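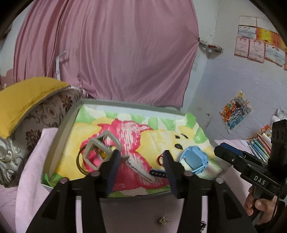
Page 5

Home Topics Unanswered Members Log in
Search this site Go

Lining a shallow tray with a painted sheet

I keep small items (a child's watch, a strap, a ring) in a shallow box tray lined with an old painting on paper. One corner curls and a flap at another stands up beside the rim. How do I get it flat without gluing it to the tray? There is a large painted pink area.

Aishwarya Iyengar
2018-08-30

Ilango Poojary
Take the sheet out and put it face down on baking parchment under a board for two days. Measure the tray floor on the inside and trim the sheet 2 mm short on each side. Fix it with removable double-sided tape at the corners only. Do not iron it. Thick poster paint cracks along the fold and sticks to the iron. If the paper is under 100 gsm, back it with card cut to the same size.

Stulten
just cut the green bits off

Lobo
Card backing worked for me, 80 gsm paper. The strap buckle on my watch scratched the paint, so I put a sheet of clear film over it. Wipes clean too.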